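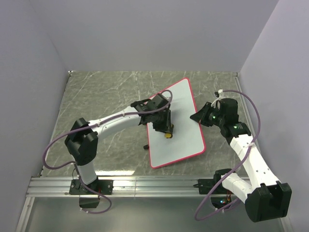 Evening classes at the Dunbar Road centre start again on September 30, 2015, and enrolment is open now at the front desk. Most of last year's courses are back. Conversational Spanish moves upstairs to the Salmont Room, and pottery stays where it was.

There are two new courses. Bookkeeping for Small Traders is taught by Bình Sầm, who kept the accounts at Flostach until February. It covers invoices, VAT returns and how to read a bank statement against a cash book. Bring a calculator and a ring binder. The second is Local History, which will look at the old Farkisstead mill and the families who worked there. Around 800 photographs from the mill have been lent for the course, and students will help put names and dates to them.

Fees are the same as last year. Anyone paying for two courses together gets the second at half price. Please note that the side gate is now locked at six, so use the main entrance and sign in. Parking is free after five.

To ask about a place, ring the office on extension 819 or call in during the afternoon.

Filed under: Adult Learning, What's On

Recent items
Library hours over the autumn
Choir looking for tenors
Changes to the Farkisstead bus
Lost property from the summer fair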